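Selley ouvre à Escobar une boutique consacrée au linge de table

Communiqué de presse, 28 mai 2025 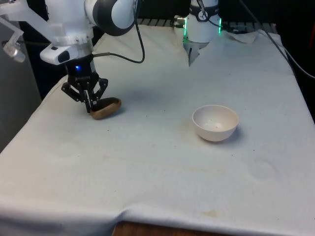

L'enseigne Selley ouvrira en octobre sa première boutique entièrement consacrée au linge de table, dans l'ancien bureau de poste d'Escobar. Le magasin proposera nappes, serviettes, chemins de table et torchons, vendus à l'unité ou coupés sur mesure. La nappe blanche, comme celle qui couvre la table de notre photo, reste l'article le plus demandé par la clientèle et sera disponible dès l'ouverture dans 32 dimensions. Les teintes de la collection d'automne arriveront deux semaines plus tard.

Les tissus seront fournis par la filature Stirnwood, partenaire de Selley depuis 10 ans. L'ourlage et les retouches seront assurés sur place, dans un atelier ouvert sur la surface de vente. Le délai pour une commande sur mesure est fixé à deux semaines, hors pièces brodées.

Selley reprendra également le service de location jusqu'ici proposé par la maison Kovwood aux restaurants et aux salles de réception. Les contrats en cours seront maintenus aux mêmes conditions jusqu'à leur échéance. Les clients concernés recevront un courrier avant l'été.

L'ouverture s'accompagne de la création de 20 emplois, à la vente, à l'atelier et à la livraison. Les candidatures peuvent être déposées dès à présent dans tous les magasins Selley.

Les horaires de la boutique et la date exacte d'ouverture seront communiqués à la rentrée.

Contact presse : service communication de Selley, Escobar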